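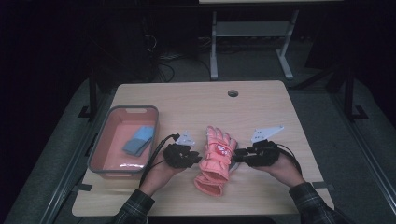
A padded glove held between two hand-worn grippers at the Skison manipulation bench. Photo: Euan Lamont

Research Update: Learning to Handle Soft Goods from Hand-Worn Grippers

The Soft Goods Group at the Skison Laboratory has completed the first phase of Priton, its study of how robots can learn to handle clothing and other padded items from recordings of people doing the same work. The results were presented to laboratory members in June, and a full technical report is in preparation.

Padded gloves were chosen as the main test item at the suggestion of Eilidh Chisholm, who leads the project. Most earlier work at the laboratory dealt with towels and flat cloths, which can be treated for planning purposes as a single sheet. A winter glove has a stiff palm, a soft back, a gathered cuff and separate fingers, and each of these parts gives way differently when it is squeezed. A grasp that is sound at the palm may slide at the cuff.

In the Priton method, no robot is present while the examples are recorded. The operator wears a gripping device on each hand and performs the task directly at the table. Marker plates fixed above the devices allow the position and angle of each hand to be followed over time, and small cameras on the devices record the item at close range. The two records are then matched and used to train a control policy for a two-armed robot fitted with fingers of the same shape.

Phase one produced 3905 usable recordings. Of these, 2000 were set aside for training on gloves alone, and the remainder covered folded cloths and mixed items. Recordings were made by six operators, all of whom received the same short period of instruction from Magnus Ritchie before their first session. Operators were asked to work at a natural pace and to leave mistakes in place where the task was still completed.

The main finding concerns the close-range view. Policies trained with the hand cameras were markedly better at choosing where to take hold of a glove than policies trained only with the view from above. The difference was greatest when the glove lay palm up. From a distance the border between palm and shell is hard to place, while from the gripper it can be seen as a change in both color and surface.

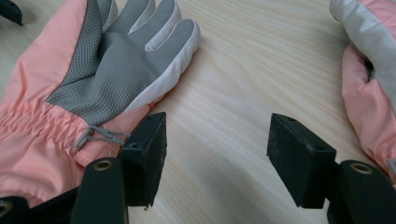 Image credit: Skison Laboratory / Priton project

Kiyoshi Imai, who carried out the analysis, reports that the trained policy tended to approach a glove along its side and close on the thicker part of the padding, much as the operators did. Roughly 60 percent of failed attempts involved the cuff. Where the fabric is gathered with elastic, the fingers often closed on a pleat instead of the full thickness of the material, and the glove turned as it was lifted. Clips and other small fittings near the wrist were a further source of trouble — the policy sometimes treated them as part of the fabric.

The group also compared one-handed and two-handed handling. Two-handed grasps, with one device on either side of the glove, were slower but kept the item in its original direction far more often. This matters for the sorting and pairing tasks planned for the next phase, in which a left and a right glove must be set down side by side with the fingers facing the same way.

Several limits should be noted. All recordings were made at a single workstation under even lighting, and the number of glove types was small. The report will also address timing differences between the marker record and the hand cameras, which required correction in the earliest sessions. Members using the older Duan processing scripts are asked to move to the current version before working with the data.

Phase two will add mittens, hats and lined jackets, and part of the recording will take place at the Vutitz site so that the effect of a different table and different light can be measured. Euan Lamont will coordinate the sessions there. Staff who wish to serve as operators should contact him directly; Saturday sessions are available, and no previous experience with the devices is needed.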